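Home | Notebook | Finishes | Stock list | Contact
Print this page | E-mail this page

March 9, 2026

Oil and wax trial, bench panels, second round.

Back on the test panels after the long gap. First round was November and half of my notes from then are in pencil on the backs of the panels, so I'm writing this lot up properly. Ward wants something he can quote from by the end of the month.

Recap for Napaporn, who wasn't in on the first bit. Three finishes: the Hurnik hard oil, the Sitov soap, and our own wax mix (Satish's recipe, the later one with less turps). All going on offcuts from the Bunting job. Same sanding on each, 120 then 180 then 240, no water between. I did water between grits on two of them last time and it muddied everything, couldn't say what was finish and what was raised grain. Not doing that again.

Room was at 51 per cent humidity when I started and had crept up to 60 by lunch. Someone had the big door open. Have asked for it to stay shut while panels are curing, sign is up.

Hurnik first. Thin coat, cloth, wiped back after 40 minutes. Tin says less but at less it drags. Second coat tomorrow. Smell is strong, fan on. Cloths flat on the rail outside PLEASE, not in the bin, Mohit found one balled up and it was warm.

Soap: mixed too thick. Went on like porridge, had to take it off and start over with more hot water. 65 g to the litre is too much whatever the sheet says. Will try weaker and write down what I used, which I didnt.

Wax is the easy one as usual. Goes on, comes off, looks nice, marks as soon as you put a mug down. Satish says give it a fortnight before judging. Fair enough, but customers won't give it a fortnight.

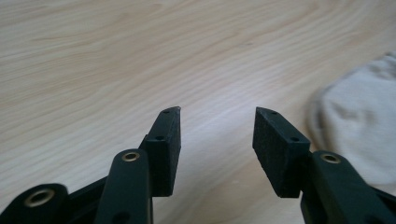

Pale board, wavy grain. Brightest near the middle where the light falls.

On sheen generally. We keep arguing about it because we look at panels in different places. Lotte holds hers up at the window, I look at mine flat on the bench under the tubes, Ward looks at them in his van. Proposal: everyone looks from the same end, lamp on the left, blinds down, panel flat. Then write a word, matt or satin or whatever, before talking to anyone else. Not scientific but better than what we have.

Also yellowing. The November oil panels have gone warmer than I'd like. The soap ones haven't moved much. Half of each was under card so the comparison is there on the board, have a look, they're on the top shelf behind the Fotex boxes. Don't put them back in the light without the card.

Stains tomorrow if the second coat behaves. Tea, red wine, oil, lemon. Lotte is bringing the wine, cheap one. Leave an hour, wipe, look, leave overnight, look again.

To do
- order more 240, nearly out
- weigh the soap flakes this time
- ask Mohit if the Bunting people want a sample in the oil or the wax, he spoke to them last
- relabel panels on the edge in pen, the pencil rubs off
- find the good scraper (Napaporn had it?)

Satish rang re the wax. He's sending the older recipe too so we can put them side by side. Will need anohter panel sanded.

Last updated by Lotte's login, mine is still locked

Notebook index | Previous entry | Next entry | Top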